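Folding T-shirts flat for a shallow drawer
Household forum > Laundry and closets

hevstead_mom
Moved into a place with a built-in dresser and the drawers are only 25 cm deep front to back. My old fold leaves the shirts too long and the drawer won't shut. What do you all do with plain crew neck tees?

Lemora200
Sleeves in, sides in to the middle, then fold up from the hem in thirds. Lay it out flat first and smooth the body with your hand. Most of my bad folds start with a sleeve bunched underneath.

ilir_k
Disagree on thirds. For a drawer that short I fold in half from the hem, then in half again, and stand them on edge. Thirds gives you a thick roll at the collar. I do mine on the big table with the speckled cloth. Dark blue fabric shows up well against it.
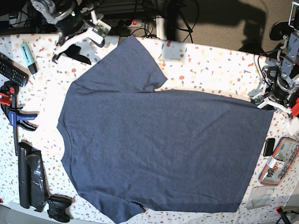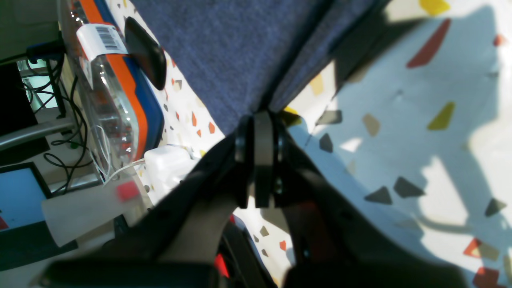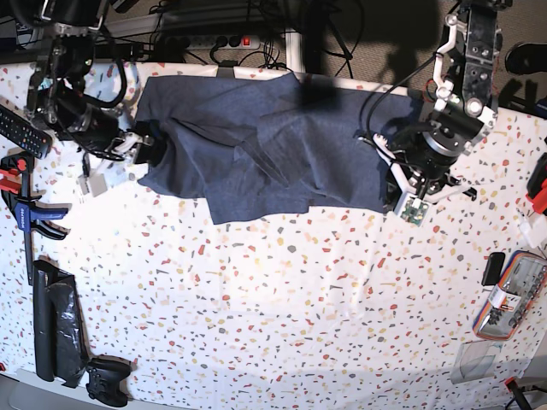
nasution222
Standing them on edge only works if the drawer is full. Mine fall over by October when half the summer stuff goes in a box.

ilir_k
Put a shoebox lid in the gap. Mine have stayed up fine.

Lemora200
I still say thirds. The collar is only thick if you stop right on it. Stop 2 cm short.

hevstead_mom
Does it matter which side faces up when you start?

nasution222
Start with the front facing down if you want the collar and any print on the outside when you finish. For a plain shirt either way works, so pick one and keep the whole pile the same.

hevstead_mom
OK, front down. I tried the half and half fold on a few after dinner and the drawer shuts. Thirds was close but it caught at the back.

Lemora200
Fair enough. Try thirds again on the thin ones, they come out smaller.

ilir_k
Heavy ones go on the shelf at my house anyway.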